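The Turnstile Count

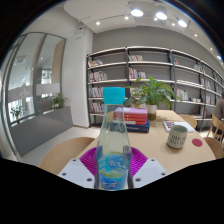

Bottled water, blue and white label.

Gate 5 at the Jurkbridge park recorded 1,919 entries on April 5, 2018. The exit counters recorded one fewer.

Colleen Friesen reran the report. Tolerance for the Itel turnstiles was zero below 2,000 entries, according to the binder, and she had never seen a reason to doubt the binder. She called the control room.

"One guest still inside," she said.

"Park is swept," said Duygu Soylu. "Zamudio is parked and chained. The log flume is drained."

"Sweep it again."

Soylu walked the north path with a flashlight. Zamudio was the older coaster, 70 feet at the lift, with a brake run that had been rebuilt in March. She checked the platform, the storage track and the motor room. The train stood in the station, lap bars locked. In row four, one bar was down two clicks farther than the others.

She released it by the foot pedal. It rose slowly, the way bars do against a person's knees.

"Friesen," she said on the radio. "What was the last ticket through Gate 5?"

Paper moved at the other end. "Number 622. Child, single day. Scanned at 6:40."

"We closed at six."

"Yes."

Soylu stood aside from the exit ramp and waited. After a while she walked back down, keeping to the left of the path — it was wide enough for two.

At 9:14 the exit counter on Gate 5 advanced by one. Friesen initialed the report and filed it under normal operations.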